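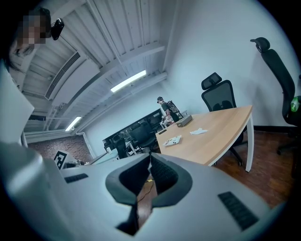

Soledad Escobar wrote back that she had forwarded the message to 16 people before breakfast and only started to doubt it on the bus. "My aunt sent it, and my aunt doesn't make things up," she added. Her reply came in on the second day of our survey and pretty much became the reason for this project.

The message she meant is the one we call the Riltham water message. It told people in Riltham to stop drinking tap water between 10 p.m. and 6 a.m. because the pipes were being flushed with a chemical that "reacts with sleep hormones." It was signed by a Dr. Durnus of the Regional Water Laboratory. We could not find a Regional Water Laboratory, and we looked really hard!

What we wanted to find out

Our class had already covered how to check a photo or a quote. We wanted to take one false message and follow it as far back as we could, and then ask the people who passed it on why they did it. So we had two questions:

Where did the Riltham water message come from?
What made people share it, and what made some of them stop?

How we worked

We put up a short form in the school newsletter and in two neighborhood groups that gave us permission. People could paste in the message exactly as they got it, with the time it arrived. We got 389 copies. We had set our goal at 400, so we were a little disappointed for one evening and then very happy, because we had to read all of them.

Deisy Salazar built the spreadsheet. Every copy got a row, and each row had the time, the wording of the first sentence, the signature, and whether there was a link. I did the comparing, which sounds boring and was my favorite part of the whole semester. You start to see families of messages. One group says "flushed," another says "cleaned," and once a word changes it stays changed in every copy that comes after it. A spelling mistake is even better. Somebody typed "sleep homones" at some point in the first evening, and we could follow that missing letter through a big branch of the tree.

After that we did follow-up questions by e-mail with everyone who checked the box for it. We left names out unless the person told us we could use them.

What we found

The oldest copy we have came in at 7:40 p.m. It is much shorter than the later ones. It says only that the water would be turned off overnight on Rawashdeh Street for pipe work and that people should run the tap for a minute in the morning. That part was true! The town had put a notice on doors there. We called the town office and the person at the desk read us the same notice over the phone.

By 8:25 p.m. "Rawashdeh Street" was gone and the message said "Riltham." A street name had dropped out and now the whole town was included. A little after 9 the chemical showed up, and Dr. Durnus came last, in a copy from 10:05. So the doctor was added to a story that was already moving.

We also found one web page carrying the message, on a health blog called Serkumico. The post went up the next morning, after most of our copies. Before we started I was sure the blog would be the source, and I had even written that in our project plan. The times in our spreadsheet say it copied the message from somebody's phone.

Why people shared it

The answers surprised us by how kind they were. Most people who wrote back had somebody in mind, such as a baby, a grandfather, or a neighbor who gets up at night to drink. They figured that if it was wrong, it would do no harm. A few did say they liked being first.

The people who stopped had mostly noticed something small. One searched for the laboratory. Another one wondered how water would know what time it was (we laughed at that one for a while). Soledad Escobar told us she called her aunt from the bus, and her aunt had gotten it from a choir group and had no idea who started it. She then went back and wrote to the same people she had sent it to. Only a few answered her.

Problems with our data

People had to remember to send us the message, so we surely missed the ones who deleted it. Some phones show the time a message was opened and others show when it arrived, and we didn't think of that until we were halfway through. Deisy added a column for it, but the early rows are less sure. We also can't say who wrote the first false version. There may be older copies we never saw.

What we would do next

I would love to try this with a voice message – those spread a lot in our families and they are much harder to compare. Deisy wants to test whether a correction travels along the same branches as the rumor if it is just as short and just as easy to forward. We wrote one in August and are still arguing over the first sentence.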